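Pressemitteilung

Tavar veröffentlicht Praxisleitfaden für handgeführte Greifer: »Schreibt endlich auf, was ihr da macht!«

Drarkholm, 30.04.2020

Ich gebe zu, dass ich Pressemitteilungen normalerweise schreiben lasse. Diesmal wollte ich selbst ran, weil mir das Thema seit Februar kaum noch aus dem Kopf geht und weil ich finde, dass man über Regeln auch mal so reden darf, wie einem der Schnabel gewachsen ist. Also: Wir von Tavar stellen ab heute unseren Leitfaden für das Arbeiten mit handgeführten Greifern kostenlos zur Verfügung. Er hat 40 Seiten, er ist auf Deutsch, und man kann ihn (das war mir wichtig!) beim Kaffee durchlesen.

Worum geht es? Wer einem Roboter das Greifen beibringen will, lässt heute oft Menschen mit einem Greifer in der Hand vormachen, wie es geht. Das Gerät nimmt auf, der Mensch räumt um, sortiert, legt ab. Für die Sicherheit fest installierter Anlagen gibt es Normen und Schulungen. Für das Vormachen von Hand hatten wir bei uns im Haus bis vor Kurzem einen Zettel an der Tür. Auf dem stand »Bitte Akku laden«.

Rasa Navickas, die bei uns die Aufnahmen leitet, hat dann angefangen mitzuschreiben. Was liegt bereit, bevor jemand loslegt? Wie weit sind die Backen geöffnet? Wer darf mitten im Durchgang noch etwas verschieben? Aus ihren Notizen sind 17 Regeln geworden, und bei manchen haben wir uns ordentlich gestritten.

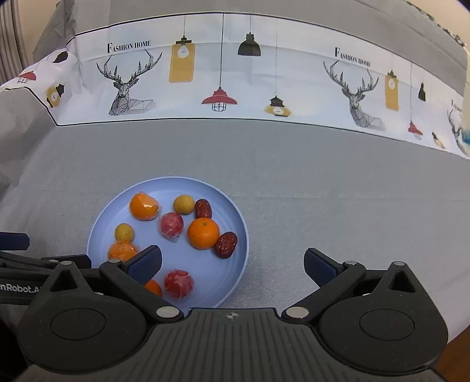 Die erste Regel klingt banal und ist mir trotzdem die liebste: Gearbeitet wird mit dem, was im Alltag vorkommt. Mandarinen, getrocknete Jujuben, Obst mit Folie und Obst ohne Folie, gern alles auf einem Teller. Glänzende Folie verhält sich unter einem Finger nun mal anders als eine Schale, und eine runzlige Trockenfrucht wieder anders. Wer nur mit gleich großen Schaumstoffwürfeln übt, bekommt einen Roboter, der Schaumstoffwürfel kann. Schön für ihn!

Regel zwei betrifft den Hintergrund. Der darf ruhig bunt sein, er darf Schrift und Muster haben, aber er wird vor dem Durchgang im Protokoll festgehalten und bleibt dann, wie er ist. Piret Venckus von unserem Partner Boonchu hätte am liebsten alles auf neutralem Grau gesehen. Ich wollte es so wohnlich wie möglich. Herausgekommen ist ein Kompromiss, mit dem wir beide leben können — bei Piret hat es etwas länger gedauert.
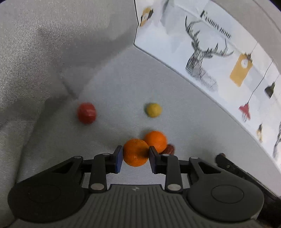 Greifen nach Leitfaden: Die orange Frucht sitzt zwischen beiden Fingerspitzen, die Nachbarfrüchte liegen auf der grauen Unterlage.

Dann die Regeln zur Hand selbst, also zum Menschen hinter dem Gerät. Nach spätestens 40 Minuten ist Pause, ohne Diskussion. Die freie Hand bleibt außerhalb des Öffnungsbereichs der Backen, auch wenn etwas wegrollt (gerade dann!). Lebensmittel, die einmal im Greifer waren, werden nicht mehr gegessen. Ja, das mussten wir aufschreiben. Und wer einen Durchgang verpatzt, löscht ihn nicht heimlich, sondern markiert ihn, denn auch Fehlgriffe sind für das Lernen wertvoll, solange sie als solche gekennzeichnet sind.

Ein eigenes Kapitel haben die Persönlichkeitsrechte bekommen. Wer im selben Raum arbeitet, wird vorher gefragt, und ein Nein gilt, ohne dass man es begründen muss. Fremde Bildschirme, Briefe und Namensschilder kommen vor der Aufnahme weg. Wir haben dafür eine Checkliste mit 4 Punkten, die auf eine Karteikarte passt.

Erprobt wurde das Ganze in unserem Projekt Alis, über 500 Durchgänge hinweg. Rasa hat nach jedem Block gefragt, welche Regel gestört hat, und die, die nur gestört haben, sind wieder rausgeflogen. Eine Norm ist der Leitfaden übrigens nicht und will auch keine ersetzen. Er ist gute Praxis aus einem mittelgroßen Betrieb, und ich freue mich über jeden, der ihn zerpflückt und uns schreibt, was fehlt. Am Kapitel über die Reinigung der Fingerauflagen sitzen wir zum Beispiel noch, da sind wir uns mit Boonchu schlicht nicht einig.

Der Leitfaden ist bei Tavar in Drarkholm als Datei und auf Wunsch auch gedruckt erhältlich. Abdruck und Weitergabe sind erlaubt, ein Belegexemplar wäre nett.

Ansprechpartnerin für fachliche Rückfragen: Rasa Navickas, Tavar, Drarkholm
Ansprechpartnerin bei Boonchu: Piret Venckus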